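3.2 Finger mounting and upkeep

The hand-held gripper used for the glassware recordings was put together at the Merstead site and has kept the same body since April. Only the fingers, their screws and the camera bracket have been replaced. Because the policy sees the fingers in every image it is trained on, a small change in how they sit can matter as much as a change in the objects. We therefore describe the mounting procedure in some detail.

Each finger is fixed to its carrier with two screws. In the first version these were tightened by feel, and after long sessions the left finger could be rocked by hand. Demetrio Escobar replaced the screws with longer ones and added a thread-locking compound. The fingers are now taken off every 600 grasps, wiped down, checked for cracks near the screw holes and put back against a steel spacer, which sets the opening. If a finger does not sit flat on the spacer, the carrier is cleaned and the step is repeated.

Alignment is checked before each session over a plain white surface with the fingers open. Clear tumblers are then placed on the surface and the operator makes 8 test approaches without closing the gripper. Figure 4 shows the view from the gripper camera, with the open fingers in the foreground and a tumbler farther away.

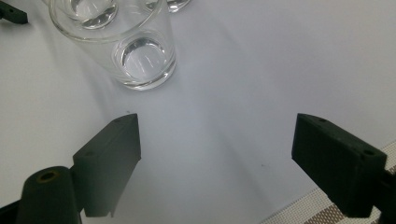
Figure 4. Gripper camera view with the fingers open over a white surface.

The operator compares the position of both fingertips with a stored reference image. A shift of more than 17 pixels in either tip means that the camera bracket is loosened, reset and tightened again. We found it best to correct the bracket first and leave the fingers alone – moving both at once made it hard to tell which one had drifted.

Over the full collection of 2,030 grasps, most resets followed transport between rooms. Wear on the fingers played a smaller part. One pair was retired early, on a Friday, when Kendra Beaudoin found a hairline crack beside a screw hole during the routine check. The recordings made with that pair were kept, but they are marked in the Muvinum log so that they can be left out of training if needed.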